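October 27, 2019

Back on the segmentation thing this morning, with too much coffee and not enough sleep. Picking up from where I left off in the Eberhard branch (the one with the new mask head, not the one with the broken config, please don't pull that one).

Quick recap for whoever reads this after me. The wrist camera feed goes into Prallov, Prallov spits out instance masks, Lidell turns the masks into grasp candidates, and the candidates get compared with what the person holding the gripper did in the demo. On boxes and cups the whole chain has been pretty well behaved since September. On small wrapped stuff it's a mess! Shiny crimped packets get split down every fold, and two packets that overlap get merged into one long lumpy thing that Lidell then wants to pick up by the middle, right where the join is.

Reran the table set overnight, 871 frames, with the mask threshold back at its old value. Merges went down a bit, splits went up a lot. So the threshold is only trading one problem for the other, and I'm going to stop fiddling with it. (I've said that before, I know. It's in the notebook now.)

What I tried next was feeding the jaw pose in as a prior. If the jaws are open around something, that something is very likely one object, so any mask fragments sitting between the two pads get a bonus for being joined up. Took me most of the morning because the pad positions were coming out mirrored — left and right swapped in the extrinsics file, my own fault, fixed and pushed. 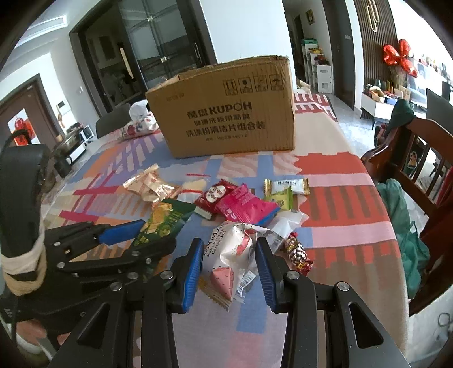
With the mirroring sorted, I ran it on the 117 frames I'd hand labelled and the number of split packets in the jaw region dropped to 3. Very happy with that. Outside the jaw region nothing changes, as you'd expect, so the far side of a pile is still as bad as it was yesterday.

Two things bug me. First, patterned tablecloths. A block of strong colour in the cloth gets its own mask fairly often, and if it falls between the pads the prior happily glues it onto the packet. I think the depth check should throw those out but the depth on thin packets is so noisy that I don't trust it yet. Second, printed text. The mask head loves a label edge, and a barcode sticker is as good as an object to it. I'd like to try colour jitter in the training augmentations before doing anything clever.

Also, the second gripper. Lidell only reads one jaw pose at the moment, so in the two-handed demos the other side gets no bonus at all. Should be an easy change, the function already takes a list, we just always hand it a list with one thing in it.

Timing is fine, by the way. The prior costs us nearly 62 ms a frame on the Flisberg machine, all of it in a Python loop I wrote in a hurry. Offline that's nothing. It'll want vectorizing before anyone runs it live.

To do:
- both jaw poses into Lidell
- colour jitter, retrain overnight
- label more tablecloth frames (ugh)
- ask about the depth filter settings on Flisberg, they don't match mine
- delete the broken Eberhard config before it bites somebody

Left the retrain queued on Flisberg — please don't reboot it until the log says it's done.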